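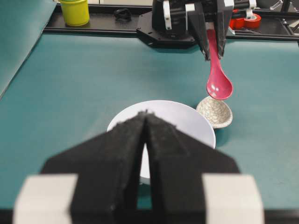

Two arms are harder to teach than one, according to the operators at Gisler, and the reason is the operator's attention more than the hardware. A person driving both hands by remote control tends to watch one of them. The other drifts, closes early or waits in the wrong place, and the recording keeps all of it.

Gisler's shop in Kultdale has spent the winter on tableware: bowls, dishes, spoons. The tasks are short. One arm steadies or moves a bowl while the arm across the table handles a spoon. Every attempt is driven by a person holding a pair of leader arms, small copies of the working pair, whose joint angles are read and sent on to the table. The software that does the reading is called Wokum, and it logs 600 samples a second from each side before thinning them out for training.

The set now holds 3,723 demonstrations. The policy trained on it goes by Dora.

A spoon is an awkward thing to record. Gripped by the handle, it extends the arm by a length the joint sensors know nothing about, and a slight twist in the grip moves the tip a long way. In the early sessions operators corrected for this by eye, nudging the spoon until it hung over the dish. Dora learned the nudging. It would arrive at the right height, shift sideways, shift back, and only then go down.

The fix was mostly a matter of rules for the people. Operators now take the handle at the same point each time and pause before lowering. If the grip slips, they put the spoon down and start over, and the attempt is tagged as a restart. Attempts with more than 2 corrections are kept in a separate folder and used only for training recovery.

The wrist cameras raised another question. From behind the fingers, the near side of a bowl is often hidden, and an operator standing at the table can see what the camera can't. A person will use that knowledge without noticing. Gisler's answer was to move the operators behind a screen and give them only the camera feeds. Sessions got slower — a careful operator lost half a shift to relearning — but the recordings stopped depending on information the robot would never have.

Hand guiding, where the operator holds the arm itself and walks it through the motion, is still used for setting start poses. It gives good positions and poor pictures, with human fingers in nearly every one.

The next round begins in April, with 6 operators and a wider choice of dishes. Glazed ones are staying in, reflections included.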